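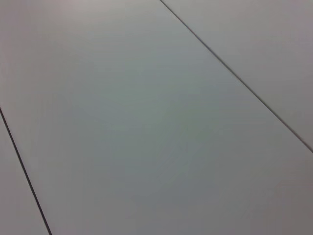
**Who pays to reseal panel joints in a shared storage building?**

Posted in Property and Leasing by Vendstead Tenant Desk

Our office leases 17 units in a storage building at the Ralia site and sublets them to small businesses. The lease is a standard commercial form. It states that the landlord maintains "the structure and exterior" and that the tenant maintains "interior surfaces, fixtures and finishes." The inside walls are lined with panels, and the sealant in the joints has begun to shrink in 5 of the units. The landlord has advised us in writing that joints are a finish. Our position is that they form part of the wall.

We would appreciate guidance on how this is usually settled, and on whether we may carry out the work and deduct the cost from rent. The quote we hold is for all 17 units, and the contractor will keep the price open until the end of September.

---

**Dankwa Lease Services**

The answer depends first on the definitions section of your lease, which you have not quoted. Many commercial forms define "structure" in a separate schedule, often at the back, and that wording will control. If joints or sealants are listed there, the matter is closed.

If they are not, consider what the sealant does. Where it keeps water or outside air from entering, there is a fair argument that it belongs to the exterior wall and falls to the landlord. Where it only covers a gap between lining panels, it will normally be treated as a finish, and the tenant will pay.

Please do not deduct anything from rent unless the lease expressly permits it. An unpaid balance can be treated as a default even when the underlying claim is sound. The safer course is to send written notice, allow the full cure period, complete the work under protest and then seek repayment. Keep the original quote and the dated notice together.

State law varies, and a local attorney should review the lease before any money is spent.

---

**ralia_unit37**

just do the 5 bad ones and split it with him. we did that at our place and it took 3 emails

---

**Drimero Facilities Office**

We agree with the first reply on rent deductions. We would add that the move-in condition report should be checked. If shrinkage was noted at that time, the tenant's duty may be limited to keeping the joints in the condition in which they were received.

It would also be advisable to request a second quote covering only the affected units – a landlord who refuses the larger figure will sometimes accept the smaller one. Your subleases should be read as well, as they may pass part of the cost to the occupants.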